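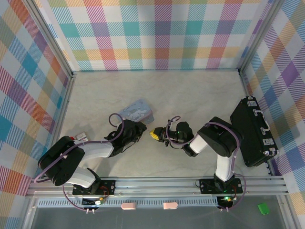

Who can apply for the textile conservation technician position?
Applicants need a two-year degree or certificate in textiles, conservation or museum studies, or three years of paid work handling historic fabric.

Curnard Textile Archive, Batthorpe
Textile Conservation Technician (fixed term, full time)

The archive holds woven and printed furnishing fabrics, sample books and mill records. The technician will work in the Kapoor Room under the senior conservator, Aurora Prata, and will be assigned mainly to the Callidier sample books, which are being surface cleaned, rehoused and cataloged ahead of a move to new storage.

Duties
Surface clean flat textiles by low-suction vacuum through a screen.
Record weave structure, thread count, repeat size and condition in the collections database.
Cut and assemble acid-free folders, boxes and rolled storage tubes.
Check pest traps and download humidity readings monthly.
Prepare items for readers and return them to storage.

Required
Ability to identify common fibers under a microscope.
Accurate measuring and note taking in metric and US units.
Ability to lift 40 pounds and to stand for up to 90 minutes at a time.
Normal color vision, tested at interview. Swatch matching is part of the work.

Preferred
Experience with wet cleaning or dye fastness testing.
Basic hand stitching for support mounts.

Terms
The contract runs for 42 weeks, starting in June. Hours are 8:30 a.m. to 4:30 p.m. with an unpaid half-hour lunch. Paid leave is 10 days plus public holidays. The post is not suitable for remote work. Travel costs for interviews are repaid on receipt of tickets, up to the limit stated in the interview letter.

How to apply
Send a resume, a one-page cover letter and the names of two references to Berkay Dönmez in the personnel office. Include one condition report you have written, with owner details removed. Interviews include a short handling test led by Junaid Hayat. Questions on duties go to Aurora Prata. Incomplete applications will be returned unread.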